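4. Setting up your work surface

You're almost ready for your first pour, and a good surface makes everything after it easier! Your Flaltari candle kit needs a flat, steady table away from open windows.

1. Wipe the table and let it dry.
2. Lay a protective sheet over the part you'll be working on.
3. Set the melting jug on its stand, handle facing you.
4. Press and hold the power button for 2 seconds until the light turns green.

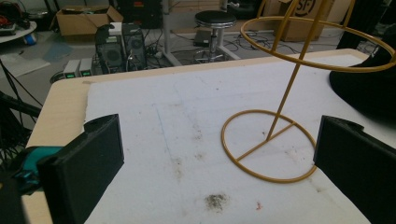

Fig. 4-1. White foam board laid over a wooden tabletop.

Foam board is great for catching crumbs of wax and wick trimmings – keep the same piece for every batch and don't worry about marks.

CAUTION: Never stand the hot jug directly on foam board. Always use the stand.

NOTE: The Nenthorpe jug (part 786) and the larger Lostham jug (part 3676) both fit the stand. With the Lostham, slide the collar down first – you'll feel it click.

5. Drop in your wax flakes and close the lid.
6. Stir gently once the flakes have melted, then go to Section 5 to pick your scent. The fun part!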